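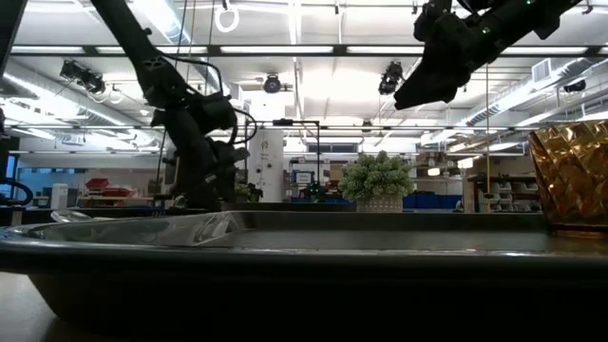
According to Hao, the fault was in our water, and the dishwasher was behaving exactly as designed. The pressure at Clallholm must be low, the reply went on, older buildings are like that, and could we please check the stopcock before asking for a visit. The ticket was then marked as resolved.

February
Posted by Yuzhen Jia

I reopened it. What follows is the log I kept, tidied up a bit and with the ruder remarks taken out, for anyone else with a Wikex dishwasher in a shared kitchen and code F7 on the display.

Ticket summary as first submitted

Machine: Wikex, full size, built in, bought new by the building, serviced by Hao under the plan.
Place: ground floor kitchen, Clallholm, Malow.
Fault: starts, fills, stops, shows F7, beeps until somebody comes.
Frequency: most evenings, never in the morning.
Tried so far: switching it off, switching it on, shutting the door with more feeling.

The manual gives F7 as "Fill not completed. Contact service." The quick guide stuck inside the cupboard door gives it as "Rinse aid low." The website doesn't list it at all, and goes from the code before to the code after like a lift in a superstitious hotel.

Entry: the stopcock

Checked as asked. It was fully open. I closed it and opened it again so that I could say I had, and it now drips, so there's a separate ticket for the stopcock.

Reported back to Hao that the stopcock was open. The answer was a link to an article called Is Your Stopcock Open?

Entry: the water pressure

The kitchen tap runs perfectly well. To be fair to the pressure theory I filled a measuring jug from the tap in the morning and again in the evening with the machine off, and there was no difference I could see with a watch that has a second hand and an operator who was also making toast. The upstairs showers were going during the evening test. If low pressure was the culprit it was hiding from everybody but the dishwasher.

Sent this to Hao. They asked if I could repeat the test with a pressure gauge. I don't own a pressure gauge. I asked if they did, and if so whether it might like to come to Malow.

Entry: the rinse aid

The light for rinse aid wasn't on, but the cupboard door says what it says, so I topped it up. The next run finished without a murmur and I very nearly closed the ticket. I told people. I was gracious about it. The run after that stopped with F7 before I had got as far as the stairs.

Lesson for anyone keeping a log: don't announce anything after a single wash.

Entry: the filters

There are two of them. The one everybody knows about sits in the floor of the machine, turns to the left and comes out with whatever the household has been eating. Ours had a bay leaf, the corner of a foil lid and a small rubber foot off something. Cleaned, refitted, no change. A dirty drain filter would be expected to give trouble on the way out, and our trouble was on the way in, but by then I was enjoying having something to do with my hands.

The other is a little mesh disc where the inlet hose screws on to the valve, and you can only get at it by pulling the whole machine forward. The manual shows a smiling person doing it alone. It took two of us and a tea towel under the front feet. The mesh had some grit in it. I rinsed it, put it back, screwed the hose up hand tight and then a touch more, and slid everything home again.

It ran clean for nine evenings. I said nothing to anyone this time. On the next it stopped, F7, beep.

Entry: the beep

Not part of the fault, but I'd like it on the record. The beep can't be turned off. It can be turned from high to low by holding the start button and the half load button together while opening the door, and low is the same as high but further apart.

Entry: second reply from Hao

They now suspected detergent. Too much detergent makes foam, foam confuses the level sensor, and the sensor tells the machine it hasn't filled. I thought this was the first sensible thing anyone had said, and it does explain why a fault might come and go. We changed from the powder to tablets and asked everyone to stop adding a squirt of washing-up liquid "to help". (I hadn't known anyone was adding a squirt of washing-up liquid. One of the benefits of a support ticket is what you learn about the people you live with.)

No foam. Still F7.

Entry: the evening

I should have started with this. The fault only ever came in the evening, and I'd written so on the form, and then everyone including me had gone off to look at things that are the same at all hours. A filter doesn't know what time it is. Neither does a tablet.

So what changes in the evening? The showers, already ruled out. The heating comes on. The kitchen is full of people. The washing machine gets used, and it shares the cold feed, which looked promising until I ran the two together on purpose late one morning and they got on beautifully.

What I hadn't considered was the programme. In the morning whoever is up first presses the quick wash, because they want their mug back. In the evening people load it to the ceiling and choose the long one. I asked around, and so it was. Every stoppage had been on the long wash. I ran the long wash in the morning. F7, beep, and I'm told I cheered.

Entry: the long wash

The long wash fills in stages. Once I was listening for it I could hear the stages quite clearly: water in, pause, a bit of churning, water in again. It was the second fill that failed. The valve buzzed, a thin sort of water noise followed, and then it gave up.

I pulled the machine forward again (same tea towel) and this time looked at the hose instead of the mesh. It is longer than it needs to be. The fitter had folded the spare length behind the machine in a loop, and when the machine is pushed right back the loop meets the wall and kinks. My pulling it out to clean the mesh had rearranged the loop, which gave us our good spell, and the weight of the thing shuffling about had pressed it flat again.

Why the first fill got through and the second didn't, I can't say for certain. My guess is that the hot wash in between softened the hose where it lay against the back panel. It's a guess. I put it to Hao and they said it was interesting.

Fix

Spare hose taken out through the hole into the sink cupboard and held there in a wide curve with a cable clip. Machine pushed back gently, stopping when it met resistance. I then ran the long wash with a full load, and again the next evening, and for good measure put a jug under the joint overnight to check for drips. The jug was dry. (The jug under the stopcock collected 500 ml, but as I say, separate ticket.)

Cost: one cable clip, which was in the drawer.

Third reply from Hao

They were glad to hear the water pressure had improved. The ticket was marked as resolved.

If yours does the same

Look at the hose before anything. You'll need to pull the machine out, so turn the water off first and warn whoever is in the shower. Run your hand along the full length, feeling for a flat place. If there isn't one, clean the mesh while you're back there, put it all together and try the longest programme you have, with the kitchen quiet enough to hear it fill. Write down which programme was used each time it stops. I'd have saved myself about 7 entries of this log.

Wikex have been told that the quick guide and the manual disagree. They thanked me for my feedback and sent a new quick guide. It says rinse aid.

Comments

malowbaker
Same code, same machine, and mine was the mesh. Grit like you'd find in a fish tank. Worth doing even if the hose looks fine.

Pim
Can confirm the beep setting works as described. Can confirm it makes no difference.

Jo on the top floor
It was me with the washing-up liquid. I stand by it.

dripdry
Any news on the stopcock?

Yuzhen Jia
Hao have asked whether it's open.

Contact the Clallholm house page | Copyright Clallholm residents | Back to top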